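Clamdale Residential Care
A short thread for families and friends on changes to mealtimes and visiting at Clamdale. Please read to the end before calling the office.

Beginning in December, lunch will be served in two sittings in the Blackwood dining room. The first is at 11:45 a.m. and the second at 12:40 p.m. Residents may choose their sitting, and a choice may be changed at any time by speaking to a member of the dining staff.

Each sitting will seat up to 30 residents. Those who need help with eating will have a staff member at the table for the full meal. Meals in private rooms remain available on request.

Menus are reviewed every season by our dietitian. Texture-modified meals will now offer the same main dishes as the regular menu. Please tell us in writing about any new allergy, even if it has already been discussed by phone. 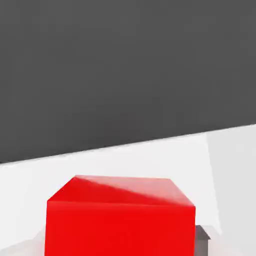 Pale tabletop, dark gray background.

Relatives are welcome to join a resident for lunch. We ask for one day's notice so that the kitchen can prepare enough food. Guest meals may be booked at the front desk or by calling the main number and asking for extension 3389.

Visiting hours are otherwise unchanged. The front door is locked at 8 p.m., and visitors arriving later should use the bell at the Blackwood entrance. Families of residents receiving end-of-life care may visit at any hour.

Room 17 has been set aside as a quiet lounge for private visits. It does not need to be reserved, but we ask visitors to keep each stay to 40 minutes when others are waiting.

Questions about dining or visits should be directed to Sibusiso Moodley, Resident Services Manager. Printed copies of this notice are at the front desk, and large-print copies can be requested there.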